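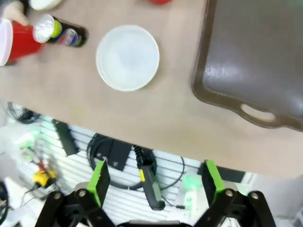

Figure 1. White round plate and red plastic cup on a beige tabletop.

3. Materials and methods

3.1 Loan stock and sites

The study used the lending records and stock of two tableware libraries, one in Flultow and one in Oltness. Both lend plates, bowls, cups and serving trays to households and small groups for short events, and both belong to the Kindwood scheme, which sets a common loan form and a common item code but leaves cleaning and replacement to each site. The Flultow site opened first and holds the older stock. The Oltness site was set up with a single bulk purchase, so the age of its items is known to the month.

All items included in the study were rigid plastic pieces sold for repeated use. Glass, ceramic and metal pieces were left out, as were thin-walled cups sold for single use that borrowers had returned by mistake along with the library's own. Each item carries a code on its underside, applied by heat transfer. Where the code could no longer be read, the item was given a new one and treated as a new entry; its earlier history was not joined to the later one, even where the match seemed likely. This choice shortens the recorded life of some items and is taken up again in Section 5.

Stock was grouped into flat ware (plates), hollow ware (cups and bowls) and carrying ware (trays). The grouping follows the way the pieces are packed and washed. Plates travel in upright stacks with their faces touching. Cups and bowls are nested. Trays are laid flat at the bottom of the loan crate with other pieces on top of them, and are the only group in which the upper surface regularly bears the weight of other items during transport.

3.2 Loan records

The lending system produced 2,824 item loans over the study period, where one item loan means one coded item leaving the library and coming back. Loans that were booked but not collected were removed. Items reported lost were kept in the record up to their last return and treated as censored at that point, as their condition on the date of loss is unknown.

The loan form asks the borrower for the type of event, whether food was served hot, and whether the items were washed before return. The last of these questions is poorly answered. Many borrowers leave it blank, and staff at Flultow stopped prompting for it during the busy part of July, when returns were taken at the door and the forms filled in later. We have used the washing answer only as a check on the cleaning log kept by the libraries and have not entered it in the model.

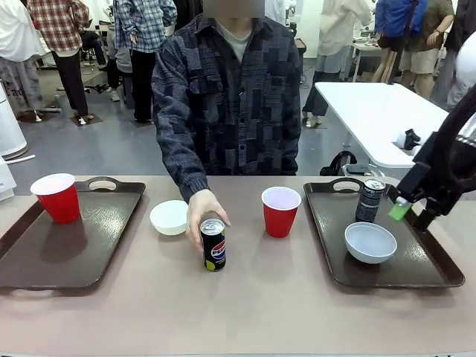
Figure 2. Black Pepsi can held by its upper part; red plastic party cup on a dark brown serving tray.

Drinks raised a separate difficulty. A borrower who takes out cups may pour from bottles, serve from cans, or put the cups out and find that most guests drink straight from the can. In the last case the cup is returned, washed and logged as one full loan although it has hardly been handled. The form has no field for this. The effect is to overstate use for cups compared with plates, and the wear rates given for hollow ware in Section 4 should therefore be read as lower bounds on wear per actual use. No correction was attempted, as any factor we chose would have rested on guesswork about how guests behave at events we did not attend.

3.3 Washing

Both sites wash every returned item, whether or not the borrower has already done so. Washing is done in a Björklund under-counter machine with a fixed programme and a liquid detergent dosed by the machine. The Flultow machine is connected to a softener and the Oltness machine is not. Water at Oltness is hard, and a white film forms on darker items unless the rinse aid is kept topped up. Film was wiped off with a weak citric acid solution before grading, and graders were told to repeat the wipe if they were in doubt about whether a mark was a deposit or damage to the surface.

The number of washes was taken from the cleaning log and not from the number of loans. The two differ for several reasons. A crate that comes back wet may be washed again if it has been standing overnight, and items used for display or training are washed without having been lent. The log records crates, so each item was assigned the washes of the crate in which it was returned. Where a crate had been split between two machine loads, both loads were entered in the log, and the duplicate was removed by hand.

3.4 Condition grading

Items were taken out for grading every 30 washes. Grading used a scale from 0 to 4. Grade 0 means no visible change from an unused reference piece. Grade 1 covers a loss of gloss without separate marks. Grade 2 covers marks that can be seen but not felt with a fingernail, grade 3 marks that can be felt, and grade 4 any crack, chip, warp or stain that would lead the library to withdraw the item. An item with more than one kind of change was given the highest grade that applied to any part of it.

Grading was done at a bench under a diffuse lamp placed to one side, with the room lights off. Each item was turned through a full circle during inspection. The rim, the food surface, the underside and any handle were graded in that order and the four results written down separately before the overall grade was assigned. We found in early trials that graders who looked at the food surface first tended to give the rim the same grade, and the order was changed for that reason.

Colour proved to have a strong influence on grading. Marks on white items are hard to see unless they have picked up a stain, while dark items show very slight marks at once. A reference set was therefore made for each colour in the stock, with one piece for each grade, and graders were asked to compare every item with the reference piece of the same colour. Reference pieces were stored in paper sleeves and were never lent or washed.

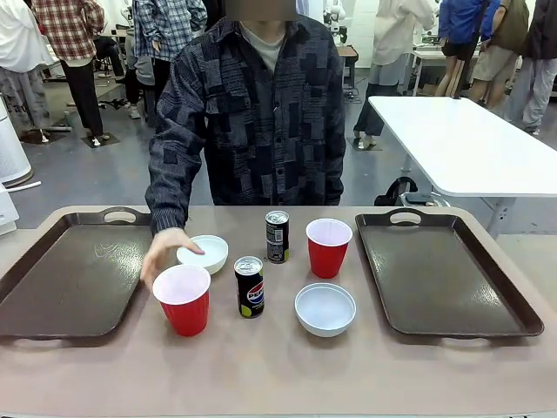
Carrying ware was the group on which graders agreed least. Trays are large, the marks on them are unevenly spread, and a decision has to be made as to how much of the surface must be affected before the grade changes. A glossy finish makes this harder. The left-hand dark brown tray shown here has faint light scuff marks on its interior, of a kind that stands out strongly under one angle of light and almost vanishes under another. For a tray in this state the grade depends on the fingernail test alone, and the test cannot be made by eye. We therefore ruled that no tray could be graded from a photograph, although photographs were accepted for cracks and missing pieces. The edges of the handle openings were checked by touch in the same pass, as a rough edge there is a reason for withdrawal even when the rest of the tray is sound.

3.5 Agreement between graders

Two graders worked independently on a subset of the stock drawn from both sites. They did not see each other's sheets and did not know the wash count of the items. Agreement was measured with a weighted kappa, with the weights set so that a difference of one grade counted much less than a difference of two or more. Where the graders disagreed by a single grade, the higher grade was kept. Larger differences were settled by a joint inspection, and the reason for the difference was noted in free text.

The most common reason noted was the presence of deposits that one grader had wiped off and the other had not. The second was disagreement over whether a mark on the underside should count at all. The underside of a plate has no contact with food, but in a stack it rubs against the face of the plate below and so affects the wear of its neighbour. It was kept in the grading for all groups.

3.6 Analysis

Time to grade 3 was used as the main outcome, measured in washes. Grade 4 was not used because the decision to withdraw an item depends in part on how many spares the site holds: Flultow keeps damaged trays in service for longer when demand is high, and withdraws them in a batch when demand falls. As grading took place at fixed intervals, the exact wash at which an item first reached grade 3 is not known, and the data were treated as interval-censored.

A Weibull model was fitted for each group, with site and colour as covariates. Items from the same purchase batch share a mould and a supplier, so batch was entered as a random effect. At Oltness there is only one batch, and the effects of batch and site cannot be fully separated there. We tested how far this mattered by fitting the model to the Flultow stock alone and comparing the shape parameters. Items with a replaced code were left out in a second check, and items used for display or training in a third.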